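3.2 Wie wir die Beispiele sammeln

Bevor ich zu den Zahlen komme, muss ich kurz erzählen, wie so eine Aufnahme bei uns abläuft, denn im ersten Entwurf habe ich das viel zu knapp abgehandelt (zu Recht moniert!). Unser Datensatz heißt Misine und umfasst 400 Demonstrationen der Schreibtischaufgabe, alle mit 2 Armen und alle ferngesteuert. Ich sitze dabei selbst an den Führungsgriffen, und unsere Software Umance schreibt Gelenkwinkel, Greiferöffnung und sämtliche Kamerabilder mit gemeinsamer Zeitbasis weg. Besonders gern mag ich die Abschnitte, in denen beide Greifer am selben Gegenstand sind (Abb. 4), weil man da beim Steuern plötzlich merkt, wie wenig man eigentlich über die eigenen Hände weiß.
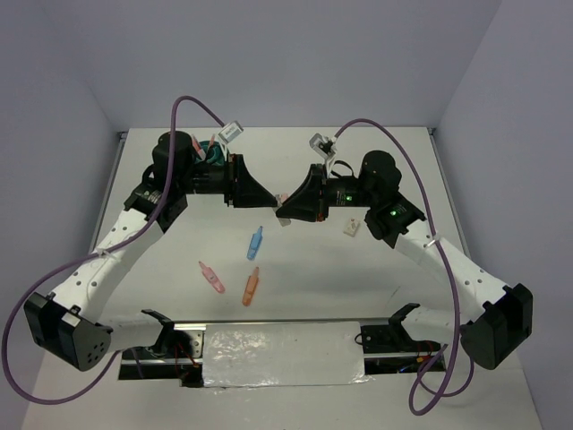

Abb. 4: Beide Greifer an einem kleinen Gegenstand; auf dem Tisch drei Stifte in Blau, Pink und Orange.

Jede Demonstration bekommt von mir gleich nach dem Stopp eine kurze Textzeile und eine Note. Am Anfang wollte ich das abends gesammelt erledigen, und das war eine ganz schlechte Idee – nach 20 Durchgängen verschwimmt alles, und ich musste mir die Hälfte noch einmal ansehen. Aussortiert haben wir am Ende 81 weitere Aufnahmen, die in den 400 nicht enthalten sind, meistens wegen Aussetzern im Zeitstempel, manchmal auch, weil ich mitten in der Bewegung gezögert habe. Über das Zögern haben wir im Team lange gestritten. Im älteren Rivadeneira-Satz hatten wir solche Stellen dringelassen, und die daraus gelernte Strategie blieb gern über dem Objekt stehen, als müsste sie auch erst nachdenken.
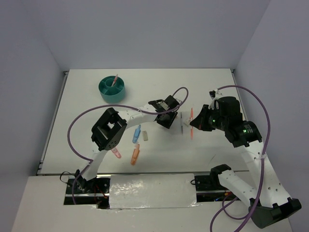

Die Startanordnung würfeln wir nicht vollständig aus. Ich lege die Sachen von Hand hin, nach einer groben Skizze, und erlaube mir dann Abweichungen, so wie sie auf einem echten Schreibtisch eben vorkommen. Schwierig wird es, sobald schmale Teile dicht nebeneinander liegen, etwa die beiden fast parallelen Stifte zwischen den Greifern, der dunkelgraue und der orangerote: Liegen die Fingerspitzen über dem einen, ist in der Ansicht von außen ein Stück davon verdeckt, und das Modell muss sich auf die anderen Kameras stützen. Genau solche Lagen haben wir ab Mai häufiger aufgenommen. Wie viel das für die Greifgenauigkeit bringt, vergleiche ich in Abschnitt 4.1 mit der Stuller-Basislinie, die ohne diese zusätzlichen Beispiele trainiert wurde.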